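4.2 What the quoted price leaves out

Most bids we read put the cost of collecting demonstrations on one line: the price of a pair of hand-held grippers. The Stuvia bid did so, and so did the one from Calloway. We doubt that this line is much use to a buyer. A pair can be bought once and shared, but the operator's hours can't, and neither can the floor space. In our own budget for the Bradham site, spares and printed markers came to 743 pounds in the first year – a sum that neither bid mentioned. 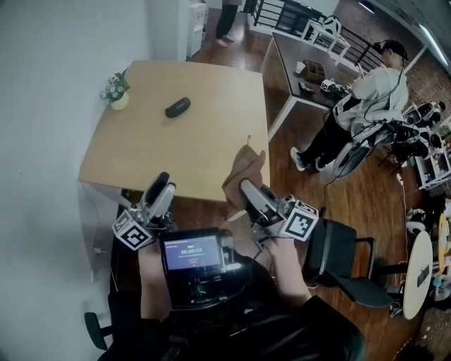

Figure 3. Table-top cloth handling with two hand-held grippers, each carrying a marker cube.

Naomi Massawe, commenting on a draft of this section, objected that we were too hard on the sellers: a buyer who plans for 3,000 recordings and gets 68 usable ones out of every 100 has a planning problem, whatever the kit cost. We accept the point in part. The yield should have been in our plan from the start. But the sellers quote a cost per recording, and they work it out as though every recording were kept. Until that changes, we would treat the figure as a lower limit and hold back money for repeat sessions.

Last updated: January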